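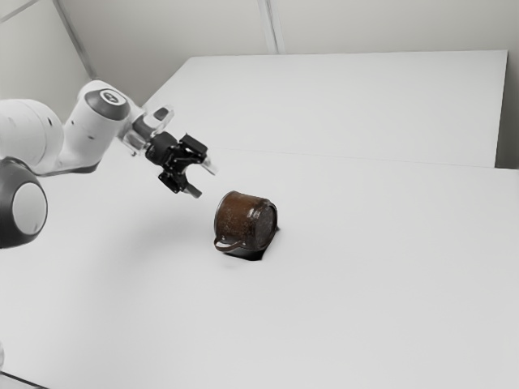 *Mug pick task in the Tillance simulator, arm on approach, gripper open.*

# Call for participants: Tillance user trial

Ustino is looking for 25 people to try out Tillance, our training kit for robot arm operators, before it goes on sale. The trial starts in January and is run from our office in Aranda, with most of the work done from home.

Tillance is a software package. You load a simulated arm and gripper on your own computer, choose a task, and either drive the arm by hand or write a short script for it. The tasks are everyday handling jobs such as picking up a mug that is lying on its side, setting it upright, or moving it to a marked spot. There is no hardware to buy for the trial and nothing to bolt down.

We want to know where people get stuck. The kit is meant for technical schools, small workshops and people changing jobs, so we need testers who look like that group. A few experienced operators are welcome too, but most places are for people with little or no robot background.

## What you will do

- Install Tillance and work through 11 tasks at your own pace over four weeks.
- Keep a short written log for each task. A few lines is fine. Write down what you tried, what you expected and where you gave up, if you did.
- Join two video calls with our test team, one after the first week and one at the end. Each call lasts up to an hour.
- Fill out a form at the end about the manual, the menus and the controls.

Plan on three to four hours a week. Some tasks go quickly. The ones with tipped-over or oddly placed objects take longer, mostly in choosing the angle of the gripper - the current manual is thin on this and we are rewriting that chapter.

You will not be graded. Failed tries are saved along with the good ones, and we would like to have both.

## Who can apply

You should:

- be 18 or older
- read and write English well enough to follow a manual and keep a log
- have a computer with a separate graphics card and a mouse (a trackpad alone does not work well with the hand controls)
- have an internet connection that can handle a video call
- be free for both calls, which are held between 4:00 and 7:00 p.m.

Programming is not required. If you know some Python, say so on the form and we may put you in the scripting group. Game controllers are supported but optional.

People who work for a company that sells robot training software cannot take part. Family members of Ustino staff cannot take part either.

## What you get

Each person who finishes the trial is paid $300. If you leave early, you are paid for the weeks you completed. You also get a one-year license for Tillance when the release version is out, including the full task library.

Payment is by bank transfer after the closing call. You are responsible for any tax on it.

## Your data

Tillance records your control inputs, the arm's movements and the time spent on each task. It does not record your microphone or your webcam. The video calls are recorded only if you agree, and you can still take part if you say no. Recordings are deleted after six months. Task data is stored under a tester number with your name removed.

You may quit at any time without giving a reason. Write to us within 30 days of quitting if you want your task data deleted as well.

## How to apply

Send an email to Noelia Toledo, trial coordinator, with the reference **TIL-1454** in the subject line. Include:

1. Your name and the town you live in
2. Your current job or course of study
3. Any experience with robot arms, CNC machines or similar equipment ("none" is a fine answer)
4. The make and model of your computer, or its processor and graphics card
5. Which group you would prefer - hand control or scripting

Please keep it under 2000 characters. No resume is needed.

Applications close at noon on the last working day before the trial month. We reply to everyone, including those we cannot place. If we get more applications than places, we will keep a waiting list for a second round, planned with the Clinulano training center.

Questions about the software itself, such as system requirements or controller support, go to Maite Collado on the product team. Please use the same reference number so your message reaches the right folder.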